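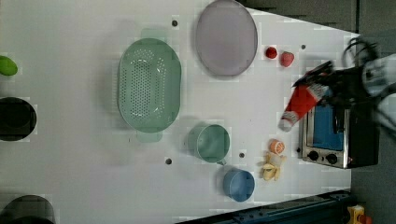 El escurridor verde menta, el plato lila y la fruta roja

Listas > Cocinitas y juego en casa > Mensajes

Asunto: Re: ¿Qué metemos en la caja de la cocinita?

2022-08-13

Imprimir | Enviar por correo electrónico

Hola a todas y a todos:

Perdonad la tardanza, llevo desde julio queriendo contestar con calma y siempre se me cruza algo. Copio lo que se preguntaba:

> Estamos montando la caja para la ludoteca Molero y dudamos
> entre comprar el lote grande de Faltmont o ir juntando
> piezas sueltas. ¿Qué usan más los peques? ¿Merece la pena
> el hornito?

Yo iría a piezas sueltas, sin dudarlo mucho. El escurridor, bien grande, que en casa sirve de frutero, de barco y hasta de sombrero - y además cabe casi toda la fruta dentro cuando toca recoger. Un par de platos lisos, una taza verde con asa, un cuenco azul y poco más. El hornito sí, aunque ocupe: les encanta.

De la fruta, las dos fresas, una más pequeña que la otra, la media rodaja de naranja con sus gajos y el plátano a medio pelar, con la piel abierta, que es mi favorito de siempre.

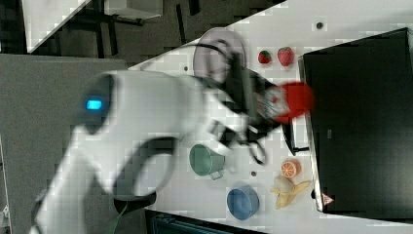

Cómo lo guardamos

Lo menudo va dentro del escurridor, el escurridor en la caja y los platos de canto, a un lado. Las cajas de Promesetti nos van muy bien.

Un abrazo grande, y ya contaréis.

Compartido 298 veces | 600 comentarios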